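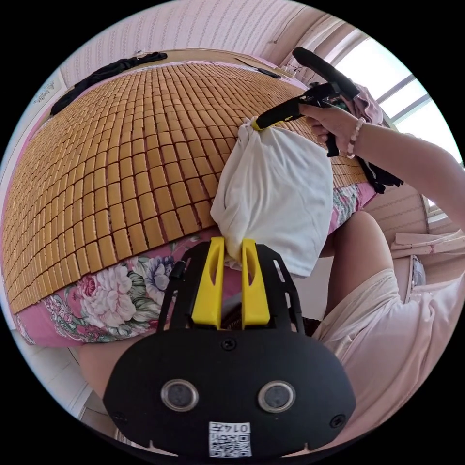
Bamboo mat on top of a mattress, what goes on what?

Posted in Bedding & Laundry

I sleep hot and my aunt gave me one of those summer mats made of little bamboo tiles strung together. It covers the whole bed. I've had it two weeks and have some questions before I decide whether to keep using it.

First, does the sheet go under the mat or over it? I have been lying right on the tiles and it is cooler, but I wake up with squares printed on my arm. Second, how do you clean it? The tag only says "wipe," with no mention of what to wipe it with. Third, it pinched my hair twice at the place where the tiles meet. Is that normal or is mine defective?

The mattress is a medium foam one from Draseo, if that matters. The bedroom gets up to 80 in the afternoon and doesn't cool off until late. I don't have AC in that room and the landlord won't allow a window unit.

Thanks for any help.

6 replies hidden. Showing the most helpful.

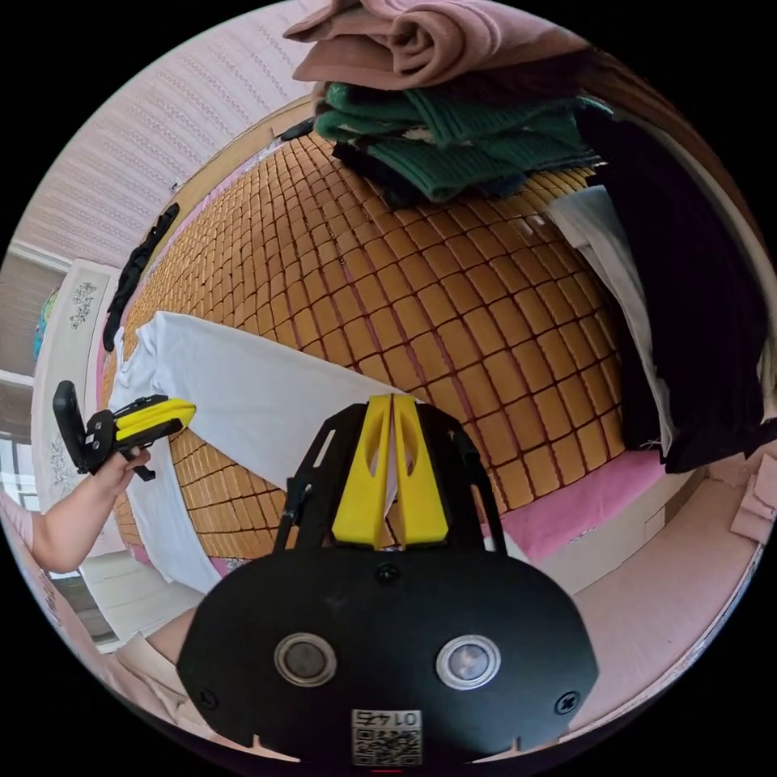 Mayu Chiba

I grew up with these and still use one every summer.

The fitted sheet goes under the mat. It keeps the tiles from rubbing the mattress cover, and foam covers wear through faster than you would think. On top of the mat you can use nothing, or one thin cotton sheet. A thin sheet takes away a little of the coolness but it fixes the squares on your arm. Don't put a mattress pad or anything quilted on top. At that point you may as well roll the mat up and put it away.

For cleaning, use a cloth wrung out in warm water. If it is new, do this two or three times before you sleep on it, because there is dust left from the drilling. After that once a week is enough. For sweat stains add a spoonful of white vinegar to a bowl of water. Wipe along the rows, then stand the mat up somewhere shady with air moving until it is dry on both sides. Don't put it out in full sun. The tiles fade and the cord gets brittle. Don't soak it in the tub either. I did that once and it smelled like a pond for most of October.

The pinching is normal on a foam mattress. Your weight makes a dip, the tiles on the edge of the dip open up, and when you roll over they close again. It happens much less on a firm bed. Tie your hair up or put a pillowcase flat under your head and shoulders.

When you store it, roll it with the smooth side out and tie it loosely. Folding it in quarters strains the cord along the creases. Mine is 13 years old and I have only had to restring one corner, with waxed thread.

12 people found this helpful

Anayeli Becerra

Agree on the sheet underneath. I'd add that you should check the back for rough spots. Run an old nylon stocking over it and wherever it snags, sand that tile lightly with fine paper. Took me 5 minutes and it stopped pulling threads out of my sheets.

I don't agree about the vinegar. I used it on mine and I could smell it for days. Plain water and a drop of dish soap works fine, then go over it again with clean water.

If your room is at 80 the mat helps with falling asleep but it won't cool the room. Put a box fan in the window blowing out once the sun is down and open a window on the other side of the place.

3 people found this helpful

urum_pete

just get a buckwheat pillow and sleep on the floor. i did it for a year, no mat needed. my sister's mat is from Urum and it fell apart the first summer so watch out for that one

Mayu Chiba

Too much vinegar will leave a smell, yes. One spoonful to a full bowl. If it still bothers you, use the soap.

This thread is closed to new replies. Last activity Dec 1, 2022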